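The tray job looks dull on paper. A two-armed robot takes black moulded trays, each formed like the sole of a shoe, and moves them one at a time. A new starter in a packing hall would learn it in a minute. At the software house Radwan it has taken two years and four rewrites of the planner, and Hatem Bensaid, who wrote most of the fourth, expects there will be a fifth.

"The arm can reach everything it needs to reach," he says. "The trouble is deciding how."

The early versions planned the whole move before anything started. The program worked out a grasp, a path and a place to let go, and then followed the plan to the end. This was fine on a bare bench. It went badly near uprights and cross-braces, where a path that suited an empty hand was often no good once the hand had a tray in it. The tray sticks out a long way past the fingers and changes the shape of the whole arm as far as the planner is concerned.

Version four, known in the office as Estach, plans in short stretches. It keeps up to 62 candidate paths alive at once and drops those that have become unsafe each time the cameras report. It also treats the held tray as part of the arm from the moment the fingers close.

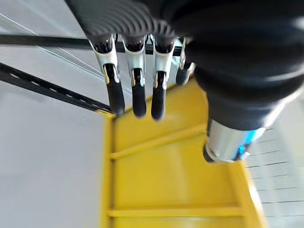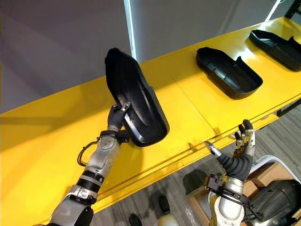
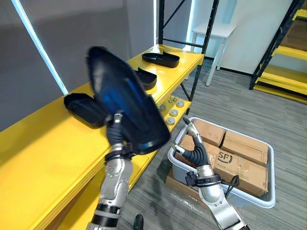 **Brirnell Magazine — Software and Systems Desk**

Gloss is the perception team's main complaint. Black plastic throws pale streaks back at the cameras, and yellow paint does much the same, so the depth readings arrive with holes in them. Iman Kamel, who leads that side of the work, gave up trying to fill the holes. Her program looks for the raised outer lip of a tray and fits a known outline to whatever pieces of lip it can find. If it finds too few, it asks for the head to be moved and tries again.

The outline fit had one stubborn fault. A tray has a rounded end and a squared end, and from some angles the program mixed them up. The hand would then close in a sensible place for a tray facing the other way. Kamel's team collected 2,000 views of trays at odd angles and marked the ends by hand, a job that filled most of November. Mix-ups are now rare, though she won't call them solved.

Control of the fingers is simpler than visitors expect. Each one closes until the motor current rises past a set level and then holds. Bensaid tried a cleverer scheme with a separate force target for every joint. It was slower to tune and dropped more trays, and he took it out again.

The part he is proudest of is the replay tool. Every run is saved with the camera views, the joint positions and the paths the planner threw away. An engineer can stop at any moment, change one setting and see what the planner would have chosen. Before that, a failed grasp meant an afternoon of setting trays out again and hoping the same thing happened — it seldom did.

Two arms bring their own questions. At present one arm carries while the other keeps clear, and the planner gives the carrying arm first call on the space. Passing a tray from hand to hand works in simulation, but the timing between the two controllers still drifts. Kamel would like the free hand to steady the tray instead, which needs no exact timing.

The next trial is at Rirkdale, where the shelves are a different height and the lighting is worse. The team will take the same build and change only the shelf model. Bensaid has set aside a fortnight for it.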